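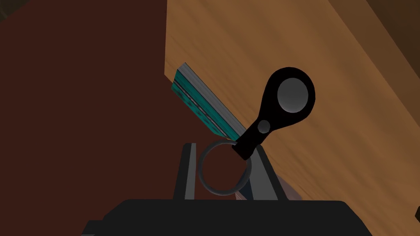
What does Rukirness teach?

We teach evening and weekend classes in clock and watch repair, for adults who are starting from nothing.

Feb 25, 2022
By Decha Wongsuwan

Rukirness is a small school on the upper floor of the old Drekeck building, behind the bakery. I opened it after many years of repairing clocks for other people's shops. Customers were often asking me if they could learn to do the work themselves, and I did not know a good place to send them. So in January I rented two rooms, bought second-hand benches and made the first timetable by hand.

Each class has 4 students and one teacher. In the first term you work on a wind-up alarm clock. You take it apart, clean it, oil it and put it together again, and you do this until you can explain every wheel to your neighbour. In the second term we go to wall clocks and, if your hands are steady, to pocket watches.

The Tamayo course is for beginners and the Erkier course is for people who have finished it or who already repair at home. One course is 40 hours. The fee is $400 and it includes the use of tools, the oils and one practice clock, which you keep. You can pay in 2 parts if this is easier for you.

We do not sell watches and we do not give valuations. If your grandmother's clock has stopped, you are welcome to bring it in the last month of the Erkier course, but please show it to me before you open it. Some old springs are dangerous.

My English is learned, and sometimes I look for a word in the middle of a lesson. Students are patient with this and I try to be the same with them. The kettle is in the second room and the colour of your mug is your own choice. Parking is free behind the building after five.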